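Teaching by showing

How a small team in Lorurville makes practice material for a household robot, one bedroom at a time

The office is on the second floor of a former seed merchant's, above a shop that mends sewing machines. It has four desks, a kettle and a rack of computers behind a glass door that has to be kept shut because of the noise. There is one real robot arm, bolted to a bench by the window, and on the morning I visit it has a tea towel over it. Most of the work goes on elsewhere, on the screens.

Savham has been trading for just over three years. Its business is demonstrations: short recordings of a robot arm doing a job properly, which other companies use to teach their own machines. A customer who wants an arm that can clear a bed, put away cushions or close a laptop needs a great many examples of an arm doing those things. Savham makes them, checks them and sends them off.

Sibusiso Mkhize runs the recording side. He trained as an industrial electrician and spent six years keeping packing lines going before he moved over to this. He sits with a controller about the size of a door handle in his right hand. When he moves it, an arm on the screen moves too. When he squeezes, the gripper closes.

"People expect it to look like a computer game, and for the first hour it feels like one," he says. "Then you've got to do the same thing again and do it well, and it's a job."

The job on the day I am there comes from a customer called Famaler, which is developing a helper for people who find it hard to bend or reach. The order is for bedroom work. Each recording starts with an arm at the side of a bed and some things lying on the covers. The operator has to bring the gripper to one of them, take hold of it, and put it where the written instruction says. The instruction is a plain sentence, such as "put the cushion at the head of the bed". The sentence is stored with the recording, so that the learning system gets the words and the movement together.

The order calls for 2183 finished recordings. When I arrive they are a little past halfway.

A slow hand

Mkhize shows me a good one first. The arm comes down, slows, takes a cushion by its edge and lifts. It takes 14 seconds. Then he shows me a bad one, and I can't tell the difference. He plays it again and points. On the way down the gripper goes too far, stops, and comes back a finger's width before closing.

"That's me changing my mind," he says. "The cushion still ends up in the right place, so the job's done. But if you put enough of those in, the robot learns to dither."

A system that learns by copying has no way of knowing which parts of a movement matter. If the operator pauses to scratch an ear, the pause goes in. If every operator on the team happens to come at a laptop from the left, the robot may be at a loss when the left side is blocked. So the operators have rules. They start each recording from a slightly different position. They don't stop in mid-air to think. They finish with the gripper clear of the thing they have just put down.

They are also asked to make some mistakes on purpose. Of the recordings in the Famaler order, 310 are what the team calls recoveries. The operator lets the gripper miss, or takes a poor hold, and then puts it right. These are labelled separately. Without them, Mkhize says, a robot that has only ever seen things go well has nothing to fall back on once it drifts a little off course.

New operators take a while to get used to it. The hardest thing to learn is depth. On a flat screen it is difficult to judge how far the fingers are above the covers, and beginners either stop short or push straight down into the mattress. Mkhize tells them to watch the shadow the fingers make. As the gripper gets lower the shadow and the fingertips draw together. He also keeps a second view open, from the side, though he would like people to need it less than they do.

Shifts at the controller are kept to 40 minutes, with a break after each. The limit came in last winter, when the checking showed that recordings made late in a long session were slower and had more false starts. There had been sore wrists too.

Building the rooms

The rooms are the work of Eylül Eren, whose desk is nearest the glass door. She studied stage design and worked in theatre for several years, painting and propping sets for a touring company. Her bedrooms are built from a library of parts: beds, covers, windows, wall finishes, pictures and so on. She picks some by hand and lets a program shuffle the rest.

"I do the first one of each kind myself," she says. "After that I say what's allowed to change and what isn't. The bed can't be on the ceiling. You do have to tell it that."

For Famaler there are nine base rooms. Each can be varied in its light, its colours and where things lie. A plain white sheet is easy for a camera. Patterned bedding is harder, as a learning system may take a big printed leaf for an object, or lose the edge of something that has a similar shade. Eren goes out of her way to use it.

"Everyone's gran has a bedspread with something going on," she says. "If it only works on a hotel bed it's no use to them."

She is strict about size. A laptop that is a fifth too large will still look fine on the screen, but the fingers will open to the wrong width and the habit will carry over to the real machine. She keeps a steel ruler and a set of kitchen scales in her drawer, and most of the objects in the library have been measured from things that she or one of the others brought in from home.

Soft things are the weak point. A cushion in the simulator can be made to give a little when it is squeezed, but cloth that folds, slips and catches takes a lot of computing, and the results are not always to be trusted. For this order the blankets on the beds are there as part of the setting, and no instruction asks the arm to move one. Famaler has agreed to record blanket work on real beds at its own site later in the year.

Eren has one of her rooms open when I pull up a chair, with the arm lowered over the bed and a laptop lying closed to one side of the gripper. The cushion is behind it, nearer the wall. She points out that the two are close enough together for a careless approach to the cushion to knock the laptop, and says she has left them like that.
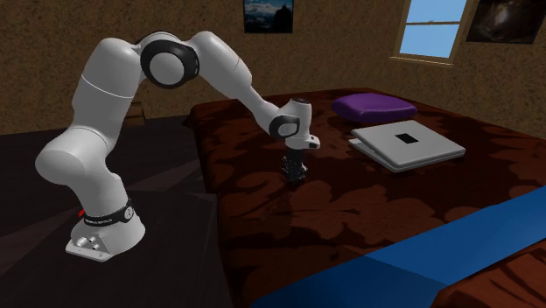 What gets thrown away

Every recording is looked at twice. A program goes first and throws out anything with an obvious fault: an object dropped on the floor, an arm that has bumped the furniture, a file with a gap in it. A person then watches what is left at double speed and marks each one as keep, fix or bin. "Fix" nearly always means that the sentence is wrong. An operator has been told to move the cushion and has moved the laptop, neatly and well, and all that is needed is a new sentence.

The person watching is never the one who made the recording. That rule was borrowed from Hlongwane, the engineering firm where Mkhize did his apprenticeship, where no fitter signed off his own work.

I ask how much is lost. In a good week one recording in eight goes in the bin, he says, and in a bad week one in four. The worst week so far came in June, when a change to the simulator made every surface slightly more slippery than it should have been. The operators noticed before the program did. They had begun to grip harder and move more slowly without anyone telling them to, and two of them complained that the laptop felt wrong. It took a day and a half to find the setting. All the recordings made after the change had to be done again.

I had wondered how a laptop on a screen could feel like anything, as the controller gives no push back to the hand. Mkhize says it is the timing. You get used to how long a thing takes to come up with you when you lift it.

From the screen to the bench

None of this is worth much if it does not carry over to a real arm in a real room, and both of them are cautious about that. Simulated recordings are cheap and safe to make. Nothing gets broken, a room can be reset in an instant, and the exact position of every object is known throughout. Real recordings are slow. Someone has to put the cushion back each time. But they contain things that no one thought to put into the simulator, such as a loose thread, a bit of glare or a mattress that sags on one side.

Famaler's plan is to train on the simulated set first and then add a smaller number of real recordings on top. Savham will make part of that second batch on the arm by the window. A single bed has been ordered for it and will have to come up the stairs in pieces. Eren has already bought the bedding, second-hand, from three different shops.

In the afternoon Mkhize lets me have a go. My instruction is to put the cushion at the foot of the bed. I start too fast, stop above it, move sideways, and close the gripper on nothing. On the second attempt I get one corner and drag it. It arrives in the end, at an angle.

He watches it back with me at normal speed and asks whether I want it labelled as a recovery. Then he marks it for the bin, resets the room and picks up the controller. He has until half past four to finish the batch, and there are two more instructions to get through before his break.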